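Print | E-mail

Marama Grimshaw
7 May 2020

The Vatetti correspondence is now open to readers online. The collection holds 332 letters written to and from the Vatetti family, who ran a dry goods store on the main street of Jilton for two generations. This thread sets out what the letters contain and how to use them.

Most of the letters are business mail: orders for cloth, complaints over late freight, requests for more time to pay. The family kept carbon copies of many outgoing letters, so a reader can often follow both sides of a dispute over a single bolt of flannel. 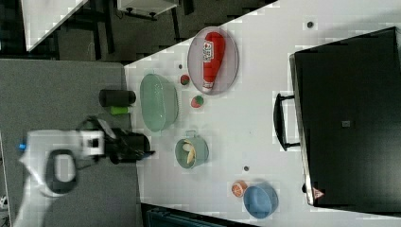

Personal letters were filed in the same boxes, in the same order, and we have left them there. An aunt's account of a wedding sits between two invoices for buttons. The family stored them that way, and the original order has been respected in the finding aid.

Each letter has been given a date, a sender, a place of writing, and a short summary. Where a date is missing and the postmark cannot be read, the entry is marked "undated" and placed at the end of its folder. We have not guessed.

14 shares
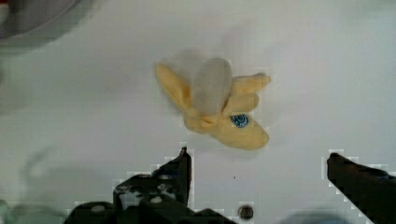

Wirncombe Public Library | Department of Local History and Archives

Spelling in the transcripts follows the letters. The younger Vatetti brother wrote "recieve" throughout his life and the transcripts keep it. Searches for the standard spelling will miss these entries, and readers are advised to try both.

Box 2 deserves a note of its own. It was stored in a cellar before it reached the library, and the lower edges of many sheets are stained. Words that could not be read are shown in square brackets with a dash. If you can make out a reading that we could not, please send it with the folder and item number.

The street names used in the letters are the old ones. Depot Street is now Carver Avenue, and what the family called "the Flat" is the low ground south of the rail line. A table of old and new names is attached to the finding aid.

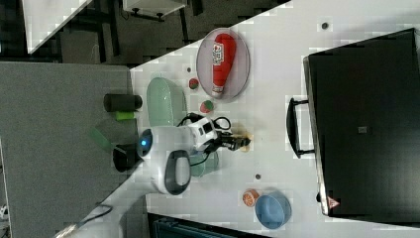 Readers may download up to 30 pages per request at no charge. Larger requests are filled in the order received. Please do not send payment in advance.

Permission to quote from the letters in print must be asked for in writing. Family historians copying a letter for their own use do not need permission. The suggested form of citation is: Vatetti Correspondence, box and folder number, Wirncombe Public Library.

Comments and corrections on the transcripts will be accepted for 30 days. After that the first edition of the text will be fixed and later changes will be listed on a separate page.

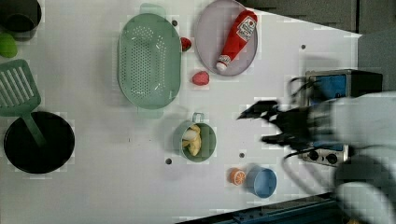
Magalhães replied that the freight agent who signs himself "J. P." in the early folders is very likely the same man named in the Jilton church register, and asked whether the department would add his full name to the index.

The department thanks this reader. The name will be entered in the index as "possible" once the register has been checked, and the initials will remain in the transcript as written.

Requests for the finding aid in large type may be made through the department's contact form. Please state whether you would like the table of street names sent with it.

6 comments | 21 shares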